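Sorngate Library Fit-out: Progress Report to the Vedholm Fund
October 2024
Prepared by Anitha Acharya

Work under the second instalment began in July. The old carpet has been removed from the ground level and the service counter has been rewired. Of the 90 shelving bays in the approved plan, 77 are assembled and anchored. The other bays are waiting on end panels from Fanivden, which has revised its delivery date twice.

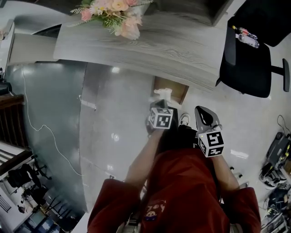

Catalogue labelling is behind schedule. There are 523 items in the local history collection still to be relabelled, and the new colour codes were not settled until the shelving order had been placed. Staff hours have been moved from the returns desk to cover this.

Three variations have been lodged with Venkataraman, the electrical contractor. Two are priced and within contingency. The third, for extra lighting in the children's area, has yet to be quoted. We ask that the final instalment be held until that figure is received.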